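How to sort out a drawer of odds and ends (and keep it that way)

48 shares
3 comments

Every home I have ever lived in has had one of these drawers, and I would be a little suspicious of a house without one. Ours sits under the kettle, and by April it had got to the point where it would only open if you slid a ruler in first and pressed something down. So I set aside an afternoon, made a pot of tea and got on with it, and I've been so pleased with the result that I wanted to write it all out for you.

Start by taking the whole drawer out, if it will come, and tipping it onto an old sheet on the floor. Do please use a sheet — you can gather up the corners if the doorbell goes, and the drawing pins stay put. Give the drawer a wipe with warm soapy water and leave it to dry while you sort.

Now make your piles. I go by what a thing is for: mending, writing, hanging pictures, lighting candles, and so on. Try not to stop and test every pen at this stage or you'll be there until supper (I speak from experience). Batteries want a pile of their own, and flat ones go in a tub for the recycling point. Keys that fit nothing can have a label and 2 months' grace.

When the piles are done, measure the inside of the drawer, height included, and only then go looking for boxes. I used the small Flodside trays, which are 200 mm long and sit nicely side by side, but jam jar lids and cut-down tea cartons do just as well for the tiny bits.
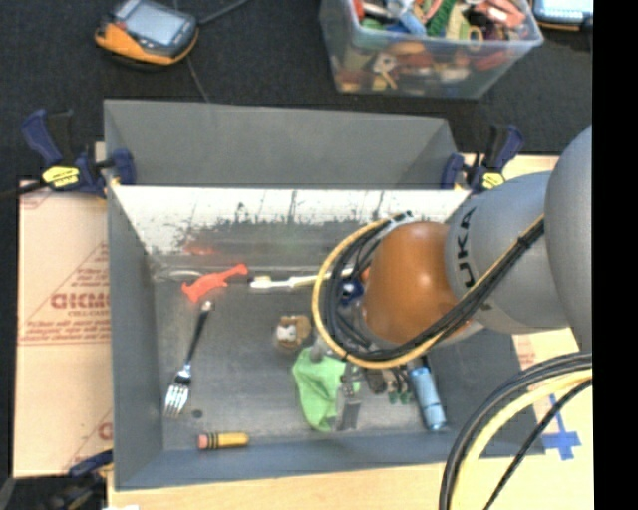

Small objects scattered over the floor of a big grey bin, under a KUKA arm.

Put the things you reach for most at the front. Scissors, tape and a pencil are mine, and everything else can shuffle back behind them. Leave one tray empty too, for whatever comes home in your coat pocket, and empty it on a Sunday evening while the potatoes are on.

Last updated 26 July 2026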